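Babita Jaiswal
A small thread on trays, which I realise is a sentence that loses people.

I own a desk that attracts things. Pens, receipts, a Flustberg mug I don't remember buying. Everything has a surface and the surface has everything.

In January I read a piece in the Trostthorpe newsletter saying all clutter becomes "a display" if you put a tray under it. I was rude about this to several people. Then I bought a tray.

Rules so far. One drink. One thing you're using. If it's a thing you used last week, it goes in a drawer. If the drawer is full, you don't have a tray problem, you have a drawer problem, and I can't help you.
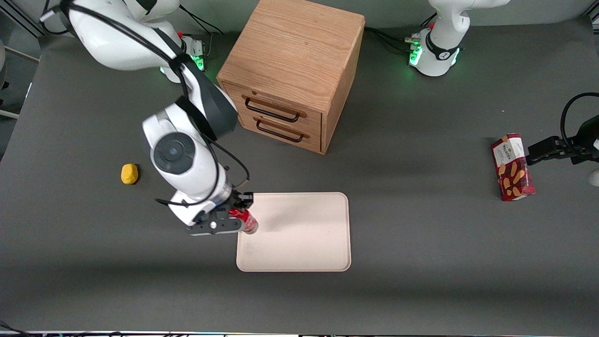 Red can, cream tray, two shut drawers. Small yellow lumpy thing still awaiting a ruling.

I do love a little oak cabinet with black handles. Two drawers is the right number. With 3 you start giving one of them over to cables, and then it's the cable drawer until you die.

Shut drawers are doing most of the work in any tidy room, by the way. I've opened a few at other people's houses. Batteries. A Dijkstra catalogue. 99 takeaway menus.

Rounded corners on a tray: yes. A rim: also yes, but a low one, or you'll clip it with every can you put down.

Speckled is good too. Speckled forgives crumbs.

Someone has asked what happens when the tray fills up. You buy a second tray. I'm told this is how it starts.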